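Grulalora Equipment Care
About Us

Who We Are
Grulalora is a service workshop for hand-held gripper tools. We set up, inspect and repair the tools that our partners use to record everyday household tasks, and we keep a service record for each one from the day it arrives until the day it is retired. The workshop opened in January with a bench, a parts cabinet and a single contract. It now looks after 289 tools in regular use.

The workshop is directed by Estrella Zavala. Vaughan Whitelaw leads the repair bench, and Noeline McPhee is responsible for parts and records. Field support, including home visits and operator training, is the work of Ngaio Ngata and Necati Kocabaş.

What We Service
Our main work is on the Lidine hand tool, a two-finger gripper with its cameras carried on the body. We also service the older Panik model for partners who still hold them, although new parts for the Panik are limited and we advise owners to plan for replacement.

Every tool is entered in the Sheehan register under its sticker number. The register holds the calibration history, the parts fitted and the name of the technician who signed the last inspection. Partners may request a copy of any record for a tool in their care. To date the register contains 3314 service entries.

How a Tool Is Set Up
A new tool spends its first day on the bench. The technician checks the travel of both fingers from fully open to fully closed, confirms that they meet evenly along their length, and tightens the housing screws by hand. Power drivers are not used on the housing.

The lenses are then cleaned with a dry cloth and the tool is calibrated against our printed board. A set consists of 60 views of the board at different angles and distances. If the result falls outside our limit, the set is repeated - a tool is never released on a partial calibration.

Care in the Home
Most tools leave the workshop for private homes, where operators handle clothing, bedding and kitchen items. Fabric work calls for particular attention, as lint and stray threads collect in the finger slots and at the joints of the cage. Operators are asked to clear both before each session and to wipe the lenses at every break.
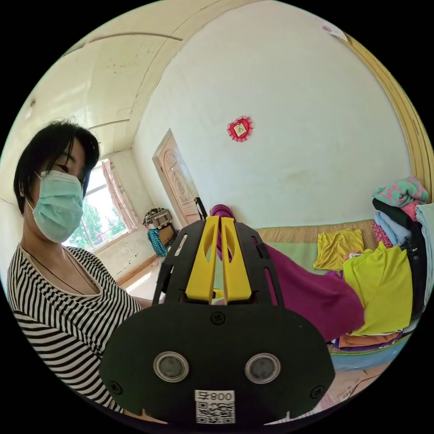

Inspection and Repair
Tools return to the workshop every 7 weeks. Fingers showing cracks, flattened edges or uneven wear are replaced as a pair. A damaged cage is replaced whole. Any tool that has been dropped must be reported and recalibrated before further use, even where no damage can be found.

The old sticker number stays with the housing for its full service life. If the code can no longer be scanned, Noeline McPhee will issue a new sticker bearing the same number.

Working With Us
Partners who wish to place tools in our care should write to the workshop office with the number of tools, the model and the kind of work planned. Operator training is offered with every new contract and may be held at our bench or at the partner's own site.

Page last reviewed 28 July 2020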